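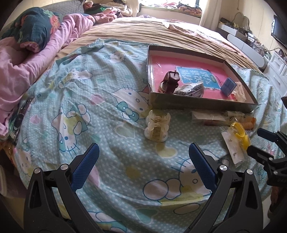 **Goalkeeper wanted (also a left back, also somebody who can cross a ball)**

Cesside Football Club is recruiting for the spring season, which opens in May. We play soccer in the fourth tier of a league that has four tiers. Last season we let in 103 goals. Our striker would like it on record that he scored 4, one of them with his face.

Our goalkeeper, Ravinder Vachon, has retired after 147 appearances. His knees retired some time before that. He is staying on as coach of the back line, where he will be able to shout from a new angle, and he would very much like to meet his replacement.

**What we need**

- **A goalkeeper.** Height is nice. Willingness to leave the goal line is nicer. If you can kick the ball past midfield, please say so in the first sentence of your message.
- **A left back.** We have been playing a right-footed center forward there for two seasons. He has been a good sport and has asked us to stop.
- **A wide player, either side.** You'll be expected to run back as well as forward. This has been a sticking point with earlier candidates.

We will look at players in other positions if they're good. We have three central midfielders who all describe themselves as "more of a number ten," so if you are a fourth, try Reltetti Athletic across the river. They beat us both times last year and can afford the luxury.

**What you get**

No money. Match shirts and shorts are provided; socks are yours to buy, in dark green, and "sort of green" has been tested with several referees. Everybody gets a winter jacket with the old sponsor's name on it. The old sponsor, a tile shop, closed. The new sponsor is Hầu, the noodle place by the bus station, and players eat there at half price after home games, win or lose. We can vouch for the second part.

You also get a real coach. Nga Võ took over in the fall and has a coaching license, a whiteboard and a low opinion of the long ball. Under her we have gone from losing heavily to losing narrowly, and in the last two games before the break we drew. There was some confusion about how to celebrate.

**What it takes**

Two evening training sessions a week at Bekance Park, on the upper field. The lower field is flatter and belongs to the rugby club. Away games can mean a long drive, and we share cars. If you have a car with working heat, mention it; it won't affect selection, officially.

Adults only, 18 and up. You don't need club experience, though you should have played eleven-a-side at some point and know roughly how offside works. Season dues are due before your first league game and cover registration, insurance and referees. Ask Nga for the current amount, and ask about paying in installments if that helps. Several of us do.

**Tryouts**

We're holding two open sessions at Bekance Park before the squad is registered. Bring cleats, shin guards, water and something warm. Goalkeepers should bring gloves, as Ravinder's are being kept for sentimental reasons and smell like it. Expect a warm-up, some passing work, and a full game at the end. You'll hear from us either way within a week.

To sign up, write to Nga Võ, Cesside FC, P.O. Box 978, or leave your name and number at the counter at Hầu. Tell us your position, when you last played, and any injuries we'd find out about anyway.

Posted January 1, 2019. The goalkeeper spot stays open until it's filled.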